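Norkton's lost beach toys get a shelf of their own

The lost-property office by the Norkton boardwalk opened its new toy counter on Tuesday, and the sea appears to have been saving up for it.

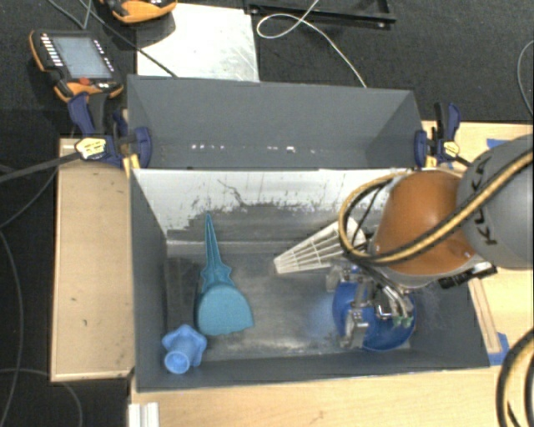

Shovels lead the field

Staff logged 382 plastic items in May, almost half of them shovels. Teal is well represented. So is anything small, blue and star-shaped, a category that has defeated the claim form, which offers "bucket", "spade" and "inflatable" and then gives up. Round blue things are filed under "round". Ribbed, fan-shaped pieces in off-white go under "other", along with a single flip-flop that has been there longer than the desk.

Owners have 14 days to come forward and need to describe the item before it is handed over. "Blue, plastic" will not do it – the office has tried that and handed one bucket to three families in a row.

Anything left after two weeks goes to the play area at Prornholm, where it will be lost again by people with better parking. Claims cost $2, and the counter is open until 4 p.m. The town set aside $700 for shelving, and most of it is already full.

Recent items
Mabula ferry drops its early sailing
Zostero ice cream stand wins back its corner
Prornholm parking: what the new signs mean
Boardwalk benches to be painted, again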